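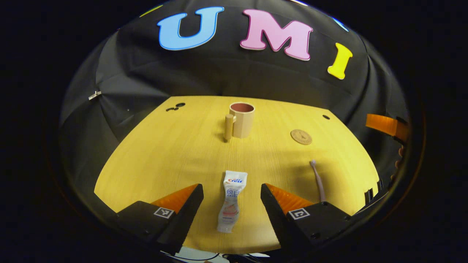
Do I need restaurant experience to apply?
Experience is helpful for the dining room host job but is not required. For the pantry cook job we ask for at least one season in a commercial kitchen, school kitchen or cafeteria.

Now hiring: dining room host and pantry cook
The Julach Dining Hall, 567 Mullow Street

The Julach Dining Hall is an 86-seat restaurant on the ground floor of the old Julach department store. The room was built as the store's lunch counter and closed when the store did. It has been repaired and now serves breakfast and lunch, with the original counter, booths and tile floor back in use. Two rooms upstairs hold a display on the history of the store and the people who worked there. The restaurant and the display share one entrance and one front desk.

We have 2 openings, both starting in June.

Dining room host

The host greets guests at the front desk, seats them, answers the phone and sells tickets for the upstairs display. On busy mornings the host also keeps the waiting list and helps clear tables. You will get a lot of questions about the building. We give every new host a binder on the history of the store and paid time to read it. If you don't know an answer, write the question down and the display staff will get back to the guest.

Main duties:
Seat guests and keep the sections even for the servers
Take reservations for groups by phone and email
Sell and check tickets for the display
Open and close the front register
Keep the entry, coat rack and restrooms tidy during the shift
Help guests with strollers, walkers and wheelchairs use the side door and elevator

Shifts run from opening to midafternoon. The kitchen stops taking orders at 2 p.m. and hosts are normally done an hour after that. Some weekend work is part of the job. There are no regular evening shifts, but the hall is rented for private dinners a few times a season and hosts may sign up for those.

Pantry cook

The pantry cook makes salads, sandwiches, cold plates and desserts from the counter menu. Several dishes come from the store's old menu cards, including the chicken salad, the date bread and the lemon pie. Recipes are written out and we expect them to be followed. The cook reports to the kitchen manager and works next to one line cook and one dishwasher.

Main duties:
Set up and break down the cold station
Bake date bread and pie shells each morning
Label, date and rotate everything in the walk-in cooler
Check in the Rampersad produce delivery and note any shortages on the slip
Keep the station clean to health department standards

You must be able to lift a full produce case, stand for a whole shift and work in a small kitchen with other people close by. A food handler card is required within your first month. We pay the fee.

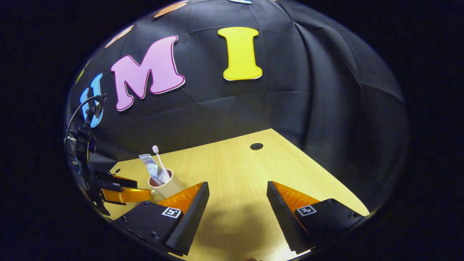
The letters U, M and I against black fabric.

Pay and benefits

Both jobs start at $16 an hour. Tips from the dining room are pooled and shared with the host and kitchen by hours worked. Staff get a meal each shift, free entry to the display for themselves and their household, and a bus pass. Paid sick time starts building up on your first day. Health coverage is offered to anyone who works full-time hours after a waiting period of two months.

The host wears a plain white shirt and dark pants or skirt, and we supply the apron. Kitchen staff need their own nonslip shoes. Coats and towels are supplied and washed for you.

Training

New staff have one week of paid training. Hosts learn the register and the Somix reservation system, then work beside a current host until both agree the new person is ready. Cooks spend the first few mornings on baking and move to the lunch station after that.

How to apply

Pick up a form at the front desk or bring a resume. Please do not come by during the lunch rush. Tell us which job you want, the days you can work and the earliest date you could start. You may apply for both. A cover letter is not needed.

We call everyone we would like to meet. Interviews are held in the dining room after closing and are short. Cooks will be asked to come back for a paid half shift before we make an offer. Please have the names of two people we can call who have worked with you or taught you.

Street parking on Mullow Street is metered. Applicants can use the staff lot behind the building and should ring the bell at the loading door.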